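Kekus Parallel Gripper Kit, Classroom Edition

Product code 553. In stock.

The Kekus is a two-finger parallel gripper made for school robotics clubs and student competition teams. It comes as a kit of parts which a group can put together in one or two sessions, along with a matching model for the Bindevton simulator. The real gripper and the simulated one take the same commands, so a program written on one can be tried on the other without being rewritten.

The kit was first put together by Čestmír Ondrejka for his after-school club and has been sold by Zeman Educational Supplies since the club's second year. This is the third version. The finger mounts have been made thicker and the cable now leaves from the back of the body, where it is less likely to be caught by the wrist joint.

What it is used for

Most customers buy the Kekus for the Brurier Student Challenge, in which teams of up to four write a program that picks up household items and puts them away. The first round is held entirely in simulation. Teams that get through it bring their own arm and gripper to the final and run the same tasks on a table.

The kit is also suitable for ordinary lessons. The teacher's booklet has eight lesson plans, starting with opening and closing the fingers by hand from the keyboard and ending with a full pick and place program. Pupils should have written a little Python before they start. No earlier work with robots is needed.

The simulator

Bindevton runs on Windows and Linux. The licence supplied with the kit covers every computer in one school and does not expire. It includes the practice kitchen used in the first round of the Challenge, a plain table for testing, and a storeroom with shelves at three heights.

Each room can be viewed from a fixed camera in the corner or from the wrist of the arm. We suggest that new teams begin with the fixed camera and move to the wrist view once their program can reach a target reliably. The wrist view is the one used for marking in the first round.

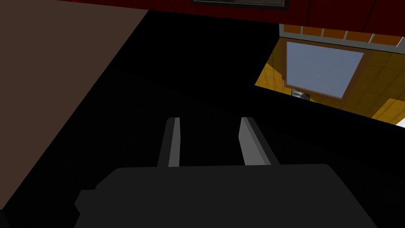
Light levels can be changed for each room separately. Pupils often set everything to full brightness while they write their first program and then find that it fails when the marking settings are loaded. Lesson five deals with this, and the settings file for the first round can be downloaded from your account page — please use the current one, as last year's file will load but gives different results.

Finger spacing, closing speed and grip force are all set in one short text file. Changes take effect when the room is reloaded.

In the box

Gripper body with motor fitted
One pair of straight fingers
One pair of blank fingers for cutting to shape
Mounting plate and screws
Cable, 1000 mm
Hex keys
Printed building guide
Teacher's booklet
Simulator licence card

The arm is not included. The mounting plate fits the Zeman school arm and can be drilled to fit others.

Details

Weight when built: 133 g
Tested life: over 2000 open and close cycles on one pair of fingers
Power: taken from the arm controller
Recommended age: 13 and up, with an adult present for building

Comments from customers

"We had two groups sharing one gripper and the simulator kept the other group busy while they waited. The building guide could do with a larger drawing for step six."
Miroslava Jireš, technology teacher

"Our team got to the final with the blank fingers cut at a slant. It took four tries to get the shape right, so order a spare pair."
Kvido Ševčík, team captain

"Good kit. The licence card was missing from our box but a code was sent by email the next morning."
Milan Kramer

Ordering and delivery

Schools may pay by invoice. Clubs without a school account can order by card. Orders for five kits or more are sent in one parcel and should be signed for.

Spare fingers, cables and mounting plates are sold separately and are listed under Spares. Fingers from the second version do not fit this one.

For help with building or with the simulator, write to Anežka Vrabec through the contact form and give your order number. Questions on the rules of the Challenge should go to the organisers.

Page last changed 04/08/2024.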